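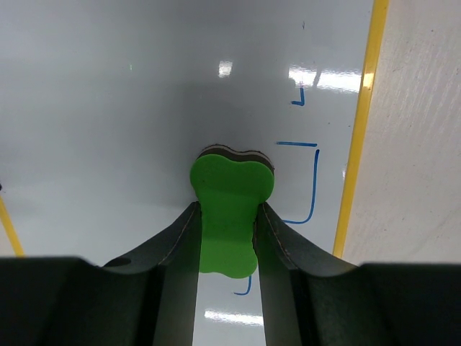
Classroom Materials > Boards and Erasers > Handout 3

Share (6) | Comments (3)

Teaching Methods Workshop, notes for Wednesday
Instructor: Lindiwe Kekana

I love this topic, so bear with me! Most of us have used a board eraser since first grade without giving it a second look, and there is so much to notice. Take the green bone. It has a bright, flat face with a slightly matte look, and along the top rim you get thin bands of dark brown and tan. Those layers are your first clue about how an eraser is put together.

Shape matters too. A bone has two fat ends and a narrow waist, and the waist is where a small hand wants to go. Dineo Ngcobo tried shaped erasers with her second graders in November and the kids were fighting over board duty (a good problem to have).

Things to try before we meet:
- Wipe one board with a plain block and one with a shaped eraser. Which leaves more in the corners?
- Look at the edge of any eraser you own and sketch the layers.
- Hold it by the middle, then by one end. Press lightly both times!

Bring your sketches, even the messy ones. We'll pin them up next to last term's, and Laurier Desjardins has promised to bring his box of old felt blocks, almost 100 of them.

Reading: Msimang course pack, page 177.

Contact: Hrefna Bech, Room 6 | © Bramum Teacher Workshops | Back to top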